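Library > Household Studies > Working Papers > Draltard Laundry Study > Section 3

Reading time: 5 min

Print this page | E-mail this page

3. How Clothes Wait: Sorting Habits in Shared Homes

3.1 Background to the household diaries

When we first began talking with families in Draltard and Skaddale about their washing, we expected to hear mostly about machines, detergents and the price of hot water. We did hear about those things, and at some length, but what people really wanted to talk about was the time before the wash, when clothes have been taken off and have not yet gone anywhere in particular. A shirt worn for an hour to a dinner is hardly dirty, and a good many of our households had a chair, a bed rail or a door hook that served as a kind of halfway house for such things. Earlier writing on home chores has tended to start the clock when the machine is loaded, and we think a great deal of everyday work gets missed that way.

We asked 96 households to keep a simple paper diary through June. Each entry gave the item, where it was put down, and who moved it next. After we set aside pages we could not read, we were left with 3029 entries, and we are very grateful for the patience (and the cheerful notes in the margins!) that went into them.

The word "basket" gave us more trouble than we had planned for. Some families used it for anything that held worn clothes, while others kept it strictly for clean things on their way back upstairs. For coding we settled on one plain rule: a basket is any open container that can be lifted and carried with clothes in it. Plastic laundry baskets like the one in Figure 1 fit the rule easily, and so did a number of old shopping crates and one very large mixing bowl.
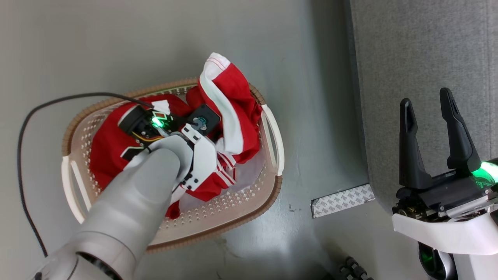 Figure 1. Clothing in a beige plastic laundry basket on a smooth floor.

3.2 Who sorts, and when

Sorting turned out to be spread more widely through the home than the washing itself. In most diaries one adult ran nearly all the loads, yet children as young as 5 were recorded putting socks in one place and towels in another, often with a firm sense of how it ought to be done. In the Skaddale homes, sorting tended to happen in the evening, in small bits, while somebody was on the way to do something else. The Draltard diaries show longer sessions, usually on the bedroom floor, with the whole heap tipped out at once.

We also coded the entries where an item went back to be worn again without being washed. Sweaters and jeans made up the bulk of these, as most readers will guess from their own bedrooms. What surprised us a little was how rarely such items came back out of a basket. Once a thing had been dropped in with the rest, it was nearly always treated as dirty, whatever its owner had thought of it that morning. One parent wrote beside an entry for a school cardigan, "It was fine, but it's in there now," and we have found ourselves repeating the line around the office ever since.

The follow-up talks, held with 50 of the households, are taken up in Section 4, along with the question of shared machines in apartment buildings.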